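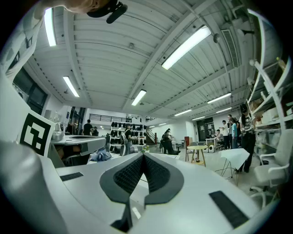
Caring for Rubber and Soft Plastic Grips

Posted 6 March 2020 by Morenike Babalola

Soft grips wear out before the tools they are attached to. Screwdriver handles go sticky, pliers lose their sleeves, and the pads on clamps harden until they slide on whatever they are supposed to hold. Most of this can be slowed down with dish soap and a better shelf.

Cleaning

Use warm water with a few drops of plain dish soap. Wipe the grip with a damp cloth, then go over any texture with an old toothbrush. Work the brush in small circles so the bristles get down into the pattern. Rinse the cloth, wipe again, and dry with a towel.

Don't put handles in the dishwasher. The heat loosens the glue under the sleeve and the detergent leaves the surface chalky.

Keep water away from pivots and springs. If some gets in, work the tool open and closed a few times with a rag held underneath, then put one drop of light oil on the joint. Wipe off the extra before it reaches the grip.

Sticky handles

A handle that feels tacky after washing is usually breaking down on the surface. This is common with the soft-touch coating found on flashlights, older kitchen tools and cordless drills.

Put rubbing alcohol on a rag and rub a small patch on the underside first. If the color comes off but the surface feels dry and firm, keep going over the rest. You may lose the coating completely and end up with bare hard plastic. I have a Nusholm flashlight I did this to 3 years ago and it is still in the kitchen drawer.

Alcohol will cloud clear plastic, so mask off any lens or window with tape. Open a window while you work, and keep the bottle well away from the stove.

Baking soda paste also works on mild cases. Mix it with a little water, rub it on with your fingers, leave it a few minutes and rinse. It is slower and it gets into seams.

Slippery pads

Clamp pads pick up wax, dried glue and fine sawdust. Scrape dried wood glue with a plastic putty knife or an old gift card. A metal blade cuts the pad.

If the pad has a glaze on it, rub it lightly with 320 grit sandpaper, just enough to dull the shine, and wipe away the dust. Pads with a molded pattern should be brushed and left unsanded.

Do not use silicone spray or any shiny dressing sold for car interiors. It makes rubber look new and grip badly, and it will spoil a finish if it gets onto bare wood.

Replacing a sleeve

Slit the old sleeve along its length with a utility knife, cutting away from your hand, and peel it off. Clean the metal underneath with alcohol.

Soak the new sleeve in hot tap water until it is flexible. Wet the handle with soapy water and push the sleeve on with a slight twist. Once it is in place, leave the tool alone overnight before using it. Bedden sells plain sleeves in several sizes, and I buy the one a little smaller than the handle.

Dip coating is the other choice. Hang the pliers by the jaws so the coating runs toward the ends of the handles, and give it two thin coats. One thick coat sags.

Never count on a replacement sleeve or a dipped handle for electrical work. If an insulated tool has a cut or worn grip, get a new tool.

Storage

Sunlight and heat do most of the damage. A windowsill, the trunk of a car and the shelf over a water heater are all poor places. A closed drawer indoors is fine.

Leave clamps open when they are put away. A pad that stays squeezed for months takes a dent and keeps it.

Keep different rubbers apart if you can. Some soft plastics react with each other and will stain or melt where they touch. I lost a Plutbridge scraper this way when it sat against a vinyl bag all summer. A sheet of brown paper between layers is enough.

I go through the garage tools every October, before it gets too cold to stand out there. Anything with oil on the handle gets washed then, and anything cracked goes on the list for replacement.

Garden tools follow the same rules, except that dried sap needs a little cooking oil rubbed in first and then soap to take the oil off.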